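Student Projects > Robotics Lab > Reports
Print this page | E-mail this page
April
By Jonas Aebischer

Teaching a two-armed robot to tidy a table: does more practice help?

Our supervisor's pitch was simple. Drive the robot through a job by remote control enough times, train a model on the recordings, and the robot picks up the job. I signed up for the Clarow project doubting that, and I still doubt a good part of it.

The job was sorting small things on a wooden table. One person worked both arms from the Stetuleck control station while the cameras and joint positions were logged. We recorded 200 runs. I drove most of them, and I was bad at it for the first week. Those early runs are in the training set anyway, hesitations included. I argued for throwing them out and lost.

Choosing the objects took longer than it should have. A cube is easy and tells you very little. The needle-nose pliers are a better test: the orange and black handles spread into a V and the jaws narrow to a point, so where you grab matters. With the glue stick, most of us ended up gripping near the base, cap end pointing away. That is a habit of the drivers. The model has no way of knowing whether it is also a good idea.
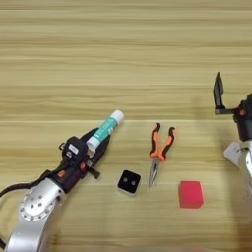
What the recordings leave out

Driving by remote means no sense of touch. I squeezed until the picture looked right, then squeezed a bit more to be safe. The log stores the finger position I asked for and says nothing about how hard the object was being held. Guiding the arms by hand might have been better, but we tried it for one afternoon and our own hands kept blocking the camera.

Results

After 2000 training steps the model moved the cube in 19 test runs out of 20. I would be more impressed if we had not started the cube in nearly the same spot every time. When I turned the pliers sideways, it reached for where the handles used to be. The Clavside write-up we were told to follow reports only its success rate, with no word on how the objects were placed. I would like to see that before anyone quotes it again.

Next term's group should vary the starting layout from the first day and write down who drove each run.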